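Presex opened its robot hall to visitors in May, and I got in with the second group, 14 of us squeezed behind a yellow line and grinning like kids. I'd been hoping for task boards and wow, did we get task boards! Delia Rusu ran our tour and let us ask anything (we did).

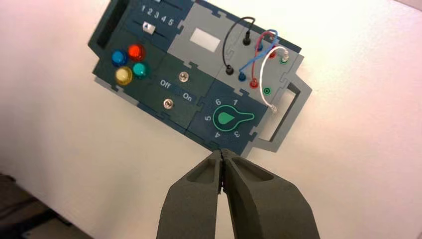
Flomero, May

Push buttons, toggle switches, a green dial, a slider, patch cables: every one is a separate job for the arm, and Delia says the cables are the part her team argues over most. I'd have guessed the dial. Those fingers come in so close to the board that I caught myself holding my breath!

Benvinda Carrilho then showed us the log on her laptop, 1,991 attempts so far, and scrolled happily through the bad ones too. I stayed 200 questions too long and missed the coffee. The next open day has 18 spots, and I've already put my name down.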